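Benjelloun Shared Workshop
Equipment and Projects Help Desk

Ticket 1690
Subject: Simulated arm stops above the seat and does not take hold of the pencil
Project: Collik (home fetching arm, members' build)
Category: Simulation / configuration
Priority: Normal
Opened: 20 Oct 2020
Status: Closed, with one item carried over
Attachments: 1

Original report

The Collik project team requests assistance with the simulated version of its build. The team is preparing a fixed arm that will collect small items left on a couch and place them in a tray. Work on the real pedestal has been held back until the reach has been tested in simulation, in line with the workshop's rules for powered equipment.

The scene runs in Trima, version as installed on the shared computer in the electronics room. It contains a maroon couch, the arm on its dark square pedestal, and two small objects on the seat: a key and a pencil. The arm is controlled by the Prendolex planner using the configuration supplied with the project folder.

When the pick command is given for the pencil, the arm moves out over the seat and comes down towards the cushion. It then stops above the surface. The fingers close on nothing and the planner reports the pick as complete. The arm lifts, travels to the tray position and opens the gripper as if the pencil had been carried. The same thing happens on every run. The team has also seen the gripper come down to one side of the pencil, but was not certain whether this was a separate fault.

The pick command for the key has not been tested to the same extent. On the two occasions it was tried, the gripper also stopped short of the cushion.

Steps already taken by the project team

The computer was restarted. The scene was closed and reopened. The pencil was moved to another part of the seat, with no change. The friction value for the fingers was increased. The team accepts that this could not have helped if the fingers were not touching the pencil, and the value has been put back.

Help desk, first response

Thank you for the report. The project folder has been copied to the help desk area so that it can be examined without altering the team's own files. Please do not save over the scene file while the ticket is open.

The following is requested:

The planner log from one full run, from the pick command to the release.
A view of the scene with the gripper held at its lowest point.
Confirmation of whether the pedestal in the scene has been changed at any time after the configuration was written.

Project team, reply

The planner log has been placed in the folder. A view of the scene is attached to this ticket.

With regard to the pedestal, the team's notes show that the first drawing was made with a low pedestal. It was later made taller, after measuring the couch at the home where the arm is to be installed. The scene was updated at that time. The team believed that the configuration read the height from the scene.

Help desk, investigation

1. Planner log. The log was read from the start of the pick. The downward move ends at step 51 with the message "target reached". No collision or joint limit is recorded. The planner therefore considers that it has arrived, and the fault is in where it has been told to go or in where it believes the arm is standing.

2. Contact checks. The contact report was switched on in Trima and the run repeated. No contact between either finger and the cushion was recorded at any point, and none between the fingers and the pencil. This agrees with the team's account.

3. Pedestal height. The scene file gives the pedestal a height of 400 mm. The Prendolex configuration gives the base of the arm a height of 340 mm. The configuration does not read the scene and has no means of doing so. It holds its own value, entered by hand, and this is the value from the first drawing.

The effect is as follows. The planner believes the arm is mounted lower than it is. It works out how far to reach down from that lower position, and the whole movement is then carried out from a base that stands higher. The fingers finish above the target by the difference between the two values. This accounts for the gripper stopping over the seat, for both objects.

4. Sideways position. The height error does not explain the gripper coming down to one side, so this was treated separately. The position reported for each object is the origin of its model. The pencil model has its origin at the blunt end. The planner was asked to centre the fingers on the origin, so it would go to the end of the pencil even with the height corrected. There is also a small side allowance in the configuration, left over from an earlier tray test, which moves the target further along.

5. Reported success. The planner reports a completed pick when the gripper has received the close command and has stopped moving. It does not compare the finger gap with the width of the object. This is a setting and can be changed.

Help desk, recommended changes

The base height in the Prendolex configuration should be set to 400 mm. If the pedestal is altered again, both files must be changed together and the change entered in the project notes.

The side allowance left from the tray test should be set to zero.

A grasp point should be added to the pencil model at the middle of its length, and the pick command should refer to that point. The model origin itself should be left alone, as the scene file uses it to place the pencil on the seat.

The grasp check should be switched on. With the check in force, a fully closed gripper will be treated as a failed pick and the arm will return to its starting position.

Please make the changes one at a time, in the order given, and run the scene after each. Until the height is correct the grasp point cannot be properly judged.

Project team, reply

The changes have been made in the order given.

After the height was corrected, the fingers reached the cushion. On the first run they pressed into it slightly, and Trima recorded contact with the seat. The team has raised the final approach by a small amount and the contact is no longer recorded.

After the side allowance was removed, the gripper came down at the blunt end of the pencil, as the help desk expected. With the grasp point added, it came down at the middle. The pencil was lifted and carried to the tray position. This was repeated until the team was satisfied.

The grasp check was tested by removing the pencil from the scene and giving the command with its last known position. The arm closed the gripper, reported a failed pick and returned to its starting position.

The key remains a difficulty. The gripper now reaches it, but the key turns under the fingers and is not lifted every time. The team asks whether this should be raised as a new ticket.

Help desk, reply

The results are noted. The key should be raised as a separate item, as the cause is likely to be different. The key lies flat and gives the fingers very little to hold. Before opening the new ticket, the team is asked to try a grasp point on the shaft and another on the bow, and to record which of the two turns the key less. The angle of the fingers relative to the shaft should be recorded with each attempt.

The team is also reminded that the cushion in the scene is a rigid surface. The real cushion will give way under the fingers and the objects may sink into it. Results obtained in Trima for the final approach height should be treated as a starting point and measured again on the real couch — with the arm at reduced speed and the stop button within reach of the person supervising.

Approval to begin building the real pedestal is a matter for the workshop's equipment desk and is not given by the closing of this ticket. The height stated in the application should match the scene and the configuration.

Project team, reply

Understood. The pedestal drawing has been checked against both files and now agrees with them. A line has been added to the front page of the project notes giving the height and naming the two files in which it appears. The team has no objection to the ticket being closed.

Closing record

Cause: Base height in planner configuration did not match pedestal height in scene. Contributing: side allowance left from earlier test; pencil target set at model origin; grasp check switched off.
Correction: Configuration values amended, grasp point added, grasp check switched on.
Confirmed by: Project team, on the shared computer.
Carried over: Unreliable pick of the key, to be raised separately by the project team.
Files kept: Planner log, original scene file, original configuration, attachment 1.

Attachment 1 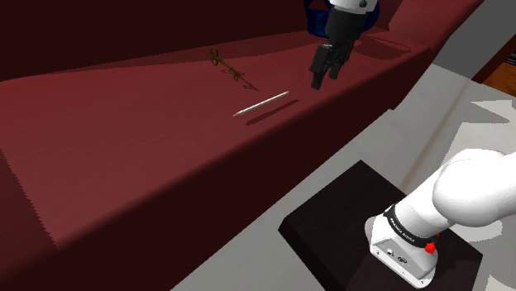 Collik scene in Trima: gripper over the seat, with the pencil and key to its left.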